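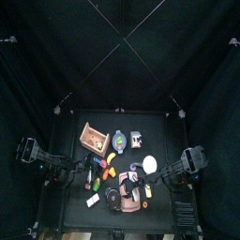 Sorting and Storing a Toy Kitchen Set
Project report by Do-yoon So and Yi-an Maeng

Introduction

Our project looked at how toy kitchen items can be put away so that they are easy to find again. Toy food is small, comes in many shapes, and usually ends up in one big pile. We wanted to know if sorting by type takes less time than sorting by container size.

Materials

We used a mixed set of toy kitchen items. The larger pieces were a slatted wooden crate, a round blue bowl with two small handles, a pink tray and a white and gray toy toaster. The smaller pieces included a yellow banana, a green vegetable, an orange item and a yellow-green star. All of the work was done on a black tabletop. The small bright pieces are easy to see against it.

Method

Every trial began with the items grouped in the middle of the table. We did not line anything up. The crate could sit at an angle and a few items could already be in the crate or the bowl.

We tested 2 sorting rules. In the first, called Type, food went in the bowl and everything else small went in the crate. In the second, called Size, the smallest items went in the bowl, medium items in the crate and flat items on the tray. The toaster stayed on the table both times. A trial ended when every small item was in a container or when 60 seconds had passed.

Results

Type was faster. The average time was 53 seconds, and most Size trials ran to the limit. The banana caused the most trouble under the Size rule. It was too long for our smallest group, but we disagreed about calling it medium. The star was slow under the Type rule, as it is not food and it looked a bit like fruit.

Discussion

The Type rule needed less thinking. With Size we kept stopping to compare two items. We think labels on the containers would help with either rule, and we would like to try that in March. We should also have written down the starting position of each item, as some piles were easier than others. The crate was hard to compare fairly because small items settled in the corners and took longer to take back out between trials.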